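Drover Work Table, large, brown
by Plidau

Item 13 in our table range
Finish: smooth matte, brown
Seats: none included

We get asked for a big plain table more often than anything else in the shop, and the Drover is our answer. It's one generous top with no drawers, no cup holders and no raised lip along the side to catch your sleeve on. You can spread a whole sewing pattern across it, or a week's worth of mail, or a jigsaw puzzle that the family swears will be done by the weekend (ours wasn't, but we had a lovely time anyway).

The surface is matte all the way across, and we're rather proud of that. A shiny top looks wonderful in a showroom and then you sit down next to a window and spend the afternoon squinting at it. The brown is a warm, middling sort of brown that gets along with most floors – we've tried it over pale boards and over a dark old rug, and liked it both times. 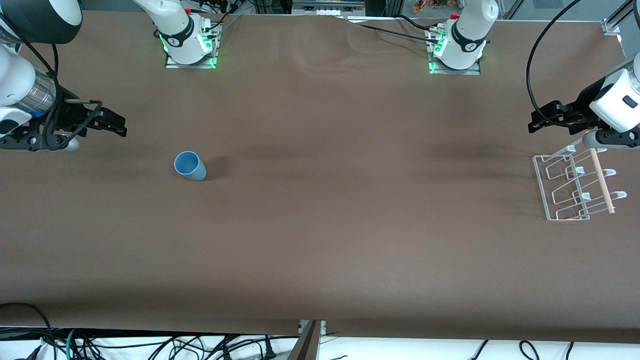 Caring for it is easy. Use a soft cloth and a little warm water with a drop of dish soap, then go over it once more with a dry cloth. Please don't use scouring powder or the green side of the sponge, as a matte finish will go shiny in patches if you rub at it hard enough, and we can't put that right for you afterward. Hot pans want a trivet. Felt pads for the feet are in the small bag with the bolts.

The table comes in 2 boxes, the top in one and the legs and hardware in the other, and they don't always turn up on the same truck, so give it a day before you write to us. Set aside an evening for putting it together and ask a friend over for the part where it gets turned right side up. The top is heavy!

If you'd like something to go with it, the Drolari stool tucks underneath nicely, and the Kalniņš desk lamp has a long enough neck to light the middle of the table from the side. Both are sold separately.

Orders placed before 11 in the morning are packed the same day. The next batch of Drover tables leaves the workshop on Sat 19 September, and you're welcome to reserve one now and pay when it ships.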